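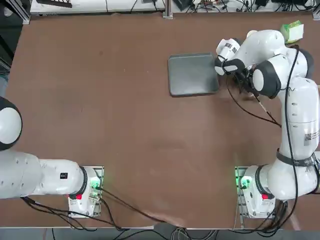 Household Water Use and Reuse in Student Housing at Govham
Project Report, Environmental Studies Practicum

1. Background

Water charges at the Brouwer residence are divided equally among all rooms and included in the rent. Residents receive no bill and have no regular means of learning how much water their building uses. The student project team was asked by the housing office to study everyday water habits in the residence, to identify the uses that could be reduced without expense, and to report on whether rinse water from the shared kitchens could be saved for the courtyard planting beds.

The Brouwer residence has 40 rooms on 5 floors. Each floor has one shared kitchen and two shared bathrooms. The building draws its supply from the Fistgate main, and a single meter in the basement records the total for the property. There are no separate meters for the floors. This limited the study considerably, and the team relied on resident diaries for any finding below the level of the whole building.

2. Method

The work was carried out in three parts. First, the basement meter was read each morning at 7:00 and each evening at 9:00 throughout March. Second, residents were invited to keep a simple paper diary of kitchen water use, in which they recorded dishwashing, food preparation, cleaning, and drinks. Third, a collection tub was placed beside the sink in each kitchen, with a printed notice asking residents to pour in only water used for rinsing fruit and vegetables or left over in cups and pitchers.

The diary sheet went through two versions. The first asked for amounts in gallons, and residents found this difficult to judge. The second used the Seltolau household sheet, which lists common containers and asks the resident to mark how many times each was filled. Returns improved after the change, and only the second version was used in the results. A total of 157 completed diary pages were accepted. Pages with no floor number were set aside.

3. Results

Diary entries came to 1,439 separate uses. Dishwashing under a running faucet was the most common entry on every floor except the third, where residents had already agreed among themselves to use a basin. Food preparation came second. Drinks made up a small share, although many residents noted that they let the faucet run until the water was cold before filling a glass.

Evening use was consistently higher than morning use. The meter also moved overnight when little activity was expected, and the housing office later found a worn toilet valve on the second floor. Overnight readings fell after the repair.

The collection tubs gave mixed results. Those on the lower floors were emptied into the courtyard beds regularly. Residents on the upper floors reported that the tubs were heavy to carry down the stairs, and two of them were no longer in use by the end of the month. Small leftover amounts from cups were more often poured down the drain than saved. 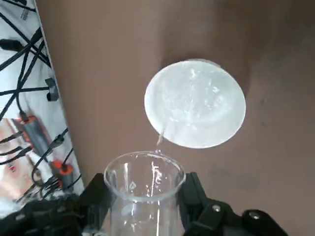

Can leftover drinking water and rinse water be used on the courtyard plants?
Plain water can be used on the same day, provided that it contains no soap, salt, grease, or sweetened drink. Water that has stood overnight in a tub should be poured down the drain and the tub washed.

4. Recommendations

The team recommends that a dish basin be supplied to each kitchen and that a pitcher of drinking water be kept in each refrigerator. The large tubs on the upper floors should be replaced with lidded pails that one person can carry. The basement meter should be read at night and again early in the morning at least once a month, and any unexplained movement reported to the housing office.

5. Limits of the Study

Diaries were voluntary, and residents with an interest in the subject were more likely to return them. Bathroom use was not recorded at all. The readings cover a single month outside the growing season, and demand for water in the courtyard beds would be higher in July. A second set of readings in that month would allow the two periods to be compared.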